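Family Memory and Migration, Unit 2
Notes for students, 5 September 2023

In this unit we read family histories written by people who moved far from the place of their birth. Before you read, please think which stories are told in your own home, and who tells them.

A family history is made from memory, and memory has its own order. The writer may give six pages to the journey by ship and only one line to the first ten years of work. When you find such a gap, mark it in the margin.

Our main text is the Cotirley memoir. It begins in a village of 1,742 people and ends in the town of Heffernan, where the family opened a bakery. Read chapters 2 to 5. Pay attention to the names – the children have one name at home and another one at school.

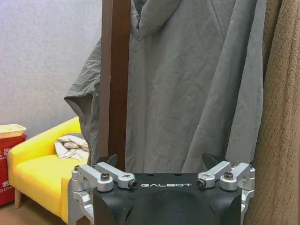 Black housing with the name GALBOT, silver-gray linkages on both sides.

Letters are a different kind of source. They were written for one reader, and often they hide bad news. Compare the letters in the Prundo collection with chapter 5, which tells of the same winter.

For the next class, please talk with an older relative or neighbor about one move in their life. Write down their words as they say them, also the mistakes. Two pages are enough. Ask for permission before you bring any letter or photograph to class.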